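Robots and Everyday Work
Session 4 handout: Can a machine do the chores yet?

Please read before the practical. Bring a pen and something to time with.

Where we had got to

Last session was all about arms in factories, and how well they do when every part turns up in the same spot, the same way round. The Womolport line is a lovely case: one part, one fixture, one movement, all day long. If you missed it, borrow somebody's notes, as we'll lean on it quite a bit.

Now for the messy half of the course, and my favourite part of it! Think of a kitchen after breakfast, or the bench in a small repair shop at closing time. The things lying about are all different shapes, some are soft, some are see-through, and they are never quite where you left them. People tidy that up while talking on the phone. For a machine it's still a very hard day's work, and I find that gap fascinating.

What makes a chore hard

1. Finding the thing. A camera gives you colours and edges. It doesn't tell you where the bottle stops and the shelf behind it starts. Clear and half-clear plastic is a well-known nuisance here, because light comes through it and depth sensors get confused. Things hide behind other things too, and quite often it's the robot's own hand that is in the way.

2. Getting hold of it. Most arms you'll meet have two fingers that open and close (we call this a parallel or two-finger gripper, depending on how the fingers move). Two fingers go a long way. They will pick up a mug, a sponge, a screwdriver. But you have to choose where to hold, and the best place for lifting may be the wrong place for using. Pick up a hammer by its head and you've got it, but you can't do much with it.

3. Using it. Lifting is one skill and using is another. Pouring, wiping, squeezing and twisting all push back on the hand, and the push changes as you go. A full jug gets lighter as it empties. A cloth drags, then slips.

4. Knowing when to stop. Is the table clean? Is the plant watered enough? We judge this without thinking. A machine needs somebody to have worked out what "done" looks like, or to have shown it plenty of times.

A note on success rates

Be careful with these. Suppose one step works 83 times out of 100. Marvellous, you'd think! Now string 4 such steps together, each with the same chance, and the whole chore comes out right a bit less than half the time (do the sum yourselves: 0.83 multiplied by itself until you have four of them). Chores are nearly always strings of steps. Keep this in mind whenever you read a claim about a robot that "can" do something, and ask how many tries, with which objects, and who put things back in between.

Two hands or one?

In the Horgan exercise you planned everything for a single arm. A second arm opens up a lot: one hand holds while the other works, or an object gets passed across when it's out of reach. It also brings new ways to go wrong. The arms share the same space, so they can bump into each other, and the plan for one depends on what the other is up to.

Look at the bench below with that in mind. The yellow spray bottle stands near the left gripper and the yellow watering can is under the right one. For each, decide where you'd take hold, and whether you'd want the second arm to help. The trigger on the bottle is worth a good long think: what has to hold still, and what has to move?
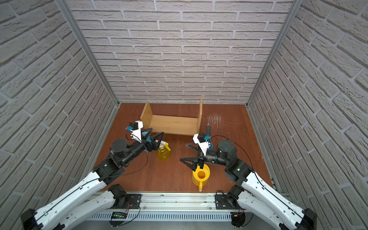
For the practical

Work in groups of 3. Choose one small chore from the Sorkel list and write it out as steps, as plainly as you can, then have one person carry it out using only finger and thumb on each hand. No palms! The other two read the steps aloud and note every time the person does something that wasn't written down. There will be more of these than you expect, and they're the interesting bit.

Then swap, move the objects, and try again with the same steps.

Questions to think over

Which shop-floor jobs look most like chores, and which look most like the Womolport line?

Would you sooner change the robot or change the room? The Jirport reading takes the second view, and I'd love to hear some disagreement.

Write up 2 pages per group, sketches welcome.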